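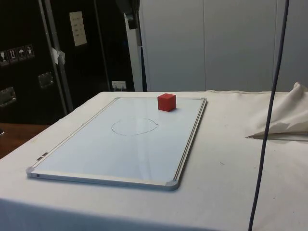

4. Recording demonstrations for the cube task

4.1 Before you begin

This section explains how to record a set of demonstrations with Gerka, from the first preparation of the table until the files are handed over to Flultus for training. It is assumed that the arm is already mounted and connected as described in section 2, and that the cameras have passed the check in section 3. If you have moved a camera after that check, even a little, please repeat the check now and come back to this section later.

The task used in this section is called "cube to circle". The operator guides the arm with the Zusik hand controller, picks up a small red cube from the whiteboard, and puts it down inside a circle which is drawn on the same whiteboard. It is a simple task and we recommend it to every new user, also to those who want to record something more difficult later. Most mistakes in recording are easy to find with a simple task and hard to find with a long one.

You will need:

- the whiteboard, lying flat on the covered table
- a grey whiteboard marker and a dry cloth
- one red cube
- the Zusik hand controller, fully charged
- free space on the recording disk (see 4.6)

CAUTION: The emergency stop must be within reach of the operator during the whole session. Do not record alone if the stop button can only be reached by walking around the table.

4.2 Preparing the board

1. Lay the whiteboard on the table cloth with the writing side up. Press on each corner in turn. If the board rocks, smooth the cloth under it and press again.

2. Turn the board to the same angle as in your earlier sessions, if there were any. The angle itself is free. It does not need to be parallel with the table edge, but it should stay the same from the first demonstration to the last one of a set.

3. Draw the circle by hand with the grey marker. Make it clearly larger than the cube, so that there is some room on every side. A thin line is enough.

4. Open the live view in Gerka and look at the circle from each camera. From a camera at the side the circle will appear as an oval. This is normal and you do not need to correct it.

5. Look for strong reflections on the board. A soft reflection does no harm. If a bright spot covers the circle or a part of the board where the cube will be placed, change the lamp and not the camera.

NOTE: The circle does not have to be perfect. Users sometimes spend a long time with a compass or a template for this step. A line with a small kink or a small gap is accepted by the Gerka goal check without a problem, as long as the gap is shorter than one side of the cube. If you wipe out the circle and draw it again, start a new set, even when the new circle looks the same to you.

4.3 Choosing the start positions

The cube must not start from the same place every time. A model which has seen the cube only in one place will learn to go to this place, and it will close the gripper there also when the cube is somewhere else. For this reason Gerka offers the position list named Pasaribu, which was made for this board and divides its surface into zones.

1. In the menu Set, choose New, then Cube to circle, then Position list, then Pasaribu.

2. The screen shows a drawing of the board with one zone marked. Place the cube by hand somewhere inside this zone. Please do not try to hit the middle of the zone. A free placing gives better variety.

3. Turn the cube a little differently each time.

4. Take your hand out of the camera view and wait until the marker on the screen becomes green.

Some zones are close to the rail of the board. The cube may stand very near to the rail, almost touching it, but it should not lean on it or stand on top of it. In these zones the fingers of the gripper need to come down on both sides of the cube, and if one side is blocked by the rail you should turn the cube until there is room.

CAUTION: Never place or turn the cube by hand while the arm is enabled. Press Hold on the controller first and wait for the long tone. The short tone means only that the command was received.

4.4 Recording one demonstration

1. Check that the arm stands in its home pose and that the gripper is open. If not, press Home and wait.

2. Press Record on the hand controller. The recording begins after 2 seconds. Keep the controller still during this time.

3. Move the arm above the cube first and then straight down. Try not to come from the side with low fingers, as they can push the cube before they hold it.

4. Close the gripper with one steady press. Do not press several times quickly. Each press is saved as an action, and the model will copy all of them.

5. Lift the cube until it is clearly free from the board. It does not need to go high.

6. Move to the circle, go down slowly, and open the gripper when the cube stands on the board. The whole bottom of the cube should be inside the line. It may be nearer to the back or to the front, the middle is not required.

7. Raise the gripper straight up, until the fingers are a short distance above the top of the cube.
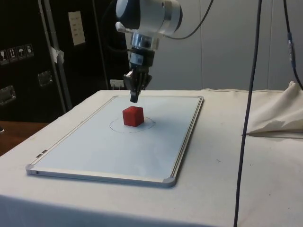 8. Hold the arm still for 2 seconds in this last pose, then press Stop. If you press Stop too early, Gerka cannot judge whether the cube stays in its place, and the demonstration will be marked as "open end". Such demonstrations are not deleted, but they are left out of training if you do not approve them by hand.

9. Choose Good, Poor or Discard on the screen. See 4.5 for the meaning of each.

10. Press Hold, wait for the long tone, and place the cube in the next zone.

NOTE: Work at a calm and even speed. The speed which you use is also the speed which the model will learn. Long pauses in the middle of a movement are more harmful than a slow movement, so if you need to think, it is better to discard and to start again.

NOTE: Watch the cables when the arm turns. A cable which hangs in front of a camera is acceptable when it hangs always in the same way and does not cover the cube or the circle. A cable which is pulled tight at any point of the movement must be fixed again before you continue.

4.5 Judging the demonstrations

Good: the cube was taken at the first attempt, carried without touching anything, and put down inside the circle.

Poor: the task was completed, but with a correction on the way. For example, the gripper closed beside the cube and had to be opened again. Please keep these. Flultus can use a certain share of them to learn how to recover, and you can set this share later in section 5.

Discard: the cube fell outside the board, the emergency stop was pressed, or a hand came into the view during the recording. Also discard when you have forgotten what you were doing or were speaking with another person at the same time.

Be strict with the word Good. If the cube stands on the line, it is not inside. If you are not sure, open the picture from the side camera and enlarge it.

4.6 How many demonstrations to record

For a first model we recommend 80 demonstrations which are marked as Good. With fewer than this the model often finds the cube but is weak in putting it down. More demonstrations are welcome, but please train once before you record them - you will see then in which zones the model has difficulties, and you can record mainly there.

One set may hold a maximum of 2,000 demonstrations. When this number is reached, Gerka closes the set and asks for a new name. Sets can be joined in Flultus, so nothing is lost, but the position list begins again from the first zone.

Before each session look at the disk field at the bottom of the Gerka window. If it is yellow, copy older sets to another disk. If it is red, recording is blocked.

It is not necessary to record everything in one day. When you continue on another day, compare the live view with the first picture of the set. The menu View, then Overlay, puts one over the other. Look especially at the corners of the whiteboard and at the circle. Things beside the board, such as a cloth or a case behind the table, should stay where they were too.

4.7 Closing the set

1. Move the arm to its home pose and press Hold.

2. Choose Set, then Close. Gerka now checks every file, and this may take several minutes. Do not disconnect the disk.

3. Read the list of warnings. "Open end" and "short grasp" can be approved by hand after you have watched the recording. "Missing camera" cannot be approved, and the demonstration must be recorded again.

4. Choose Set, then Send to Flultus. Leave the field Task text as it is, if you have used the standard task. If you have changed the task, write one short sentence in plain words, for example "put the red cube in the circle".

5. Switch off the hand controller and put it on its charger.

If the set does not appear in Flultus, see the table of error messages at the end of section 5.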